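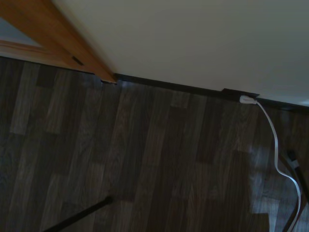
Reading time: 3 minutes (unit 6 handout)

Service Robotics for Technicians
Unit 6: Can a machine do the chores yet?
Instructor: Ruba Kassab
Handout revised 8 October 2020

Read this before the lab. Bring your notes from Unit 5 on reach and joint limits.

1. What counts as a chore

In this course a chore is a job an adult does at home or on a shop floor with no training and no written steps. Wiping a counter is a chore. So is sorting returned parts into bins, or pressing a switch on the wall. Welding is not, and neither is painting a car door. Machines have done both of those for years, in cells built for the purpose.

A chore comes with a room attached. The room has door frames, baseboards, cords on the floor and sunlight that moves during the day. A factory cell is set up so that none of this matters.

2. Work near a wall

Many small household jobs happen at a wall: switches, outlets, plugs, hooks, dusting along a baseboard. They are hard for three separate reasons.

Clearance. The wrist is often wider than the fingers. An arm that can reach a point in open air may not reach the same point when a wall is behind it.

Contact. A position error of a few millimeters in open air costs nothing. Against a wall the same error becomes a push. Either the arm senses the force and gives way, or something gets marked.

Seeing. Plain painted walls give a depth camera little to work with. Bright patches of sunlight make it worse. A black plate on a white wall is easy to find in the picture and can still come back with bad depth.

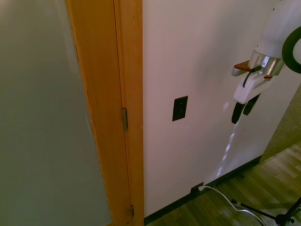
Fig. 6.2. Arm and open gripper near a wall, with a low outlet and a white cable.

3. Cords

A cord has no fixed shape, so there is no single model to match it against. A person picks one up anywhere and runs a hand along it to the plug. Most grippers with two fingers do this poorly. Flat cords are worse than round ones because the fingers have to get under them, and the floor is in the way.

Majdi Haddadin will go over cord tracing in the lab. Read his notes first.

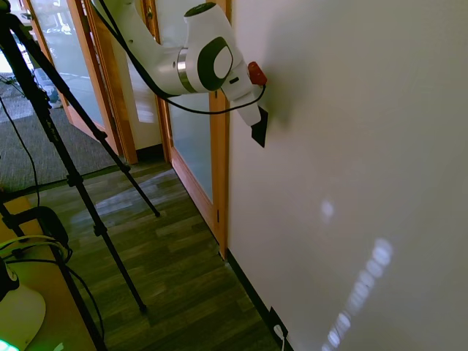 Pulling a plug also takes a steady grip and a straight pull. If the pull is off by a small angle the plug binds. People correct for this by feel and don't notice doing it.

4. Where things stand

Can do now: floor vacuuming, moving bins between marked stations, picking known boxed items.
Can do on a good day: pressing a switch, opening a lever door, wiping a flat table.
Not yet: clearing a cluttered room, handling cords in any position, working in a home it has not been set up for.

5. For the lab

Pick one wall chore. Write down each contact the hand makes, in order. Mark the ones where you would need to feel the force. Hand the sheet to Nisreen Hattar before you leave.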